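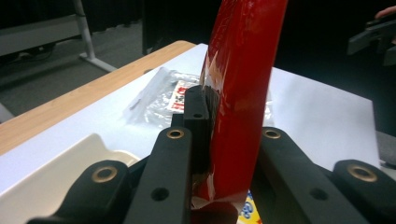 January 2019

Went through the dry goods today, the part of the job I had been putting off since we moved over from Prisham. Most of it was still in shopping bags at the bottom of the cupboard. I wiped the shelf, then put things on the white table a few at a time.

The big trip to Hirvonen was in December and came to 2,423, which I still think is too much for a store where half of what you buy is sauce. I wrote it in the book anyway. The smaller trip after it was 212, and 107 of that was packets.

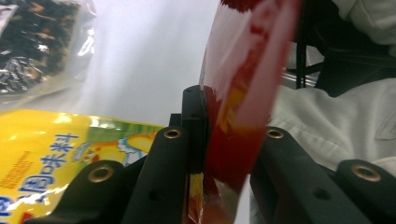
I keep buying red ones. They all look alike on the shelf and I end up with doubles. I have decided the crunchy spicy stuff gets its own spot at the front, where I can see how much there is before I go out again. Soups go behind it and liquids stay low, in case one leaks. That happened in March in the old kitchen and the drawer smelled of it until we left.

The lunch trays are out again too. I like the white kind with a divider in it, low enough to stack. Tumetti used to sell them in packs but I couldn't find any last time, so I will have to look after the ones we have.
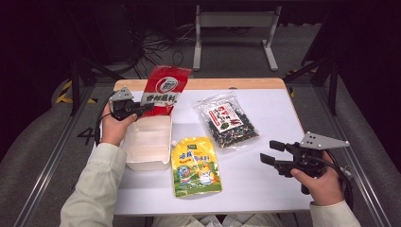
**Danica Vávra**
*Kitchen and stores, Flenau*

Signing these pages now, as the book gets passed between us and the handwriting is no help.

The yellow pouch of seasoning is the kind with the spout. I prefer it to a bottle as it lies flat and you can squeeze the end out. It has a cartoon chick on the front. Need to check the date on it before it goes away.

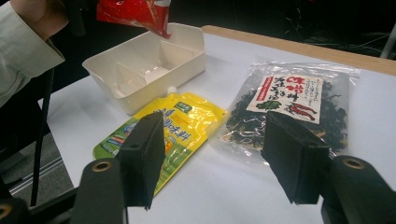 The miso soup mix is in a clear bag, all dark green bits with some pale ones, and peppers drawn on the label. I want to try it this week with only hot water, then again with an egg. If it is too salty, less of it and more water. I should write the amount on a piece of tape and stick it to the bag, or I will guess every time.

Still to do: the flour, the tea, the tin with no lid. Also ask at Hirvonen if they take back unopened jars. Cold supper, bread and the last of the cheese. Bed early.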